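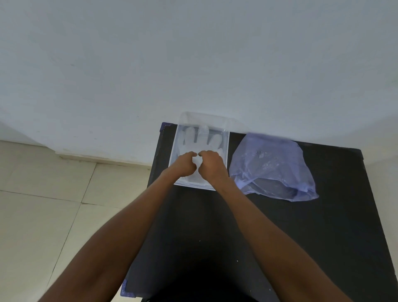
315 shares 18 comments

Clarkik Health District Opens Flu Shot Booking Early, Knowing Full Well It Is Still Hot Out

PITUNAR, Sunday, August 11, 2019. The Clarkik Health District will start taking appointments this week for its fall flu shot clinics, at a time of year when most residents would sooner think about anything else.

The clinics run through October at the Hafþórsson Building in downtown Pitunar. Appointments are free for all residents, including those who told the front desk last year that they never get sick and then called back in January.

The district gave 1,511 flu shots last season. Most of them went to people who showed up in the final week, all at lunchtime, and formed a line that reached the bakery. The bakery has asked for advance notice this year so it can make more rolls.

"Flu season comes every year, and every year it is treated as breaking news," the district said in a statement. "We would like to get ahead of it by a few weeks. We would settle for a few days."

Booking is handled through Dronent, the online scheduling system the district adopted in spring. Dronent sends a reminder the day before each visit and another one that morning. It can't be talked out of either.

Residents who prefer the telephone may still use it. Hold music has been replaced following comments from the public, several of them detailed.

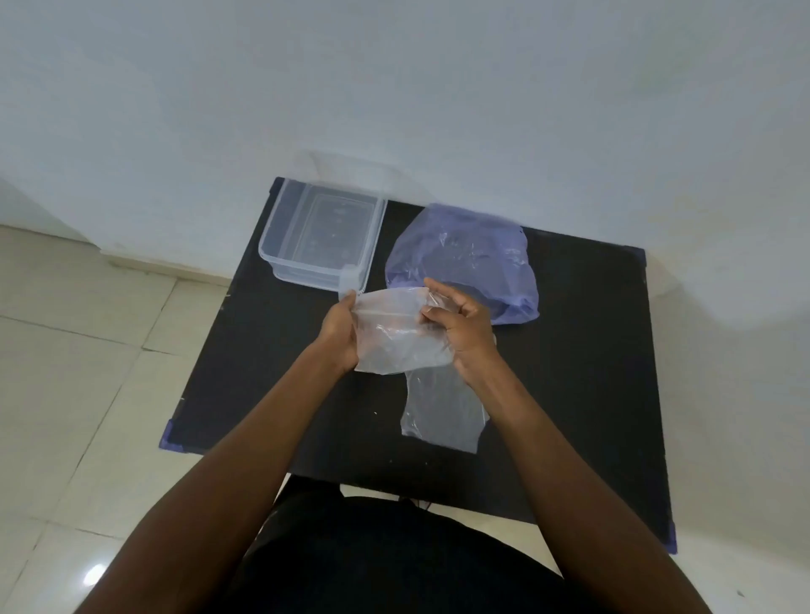

What to Bring

Please bring a photo ID and an insurance card if you have one. A shot will be given either way. Wear a sleeve that rolls up past the elbow and keeps going. Turtleneck sweater dresses have caused delays.

Children under five should be booked into the family hour, held Wednesdays at 4 p.m. Stickers are available. Adults may have one on request, and past experience suggests they will request two.

Anyone who has had a serious reaction to a vaccine should speak to their doctor before booking.

About the District

The Clarkik Health District provides vaccinations, restaurant inspections and well water testing to Pitunar and the surrounding towns.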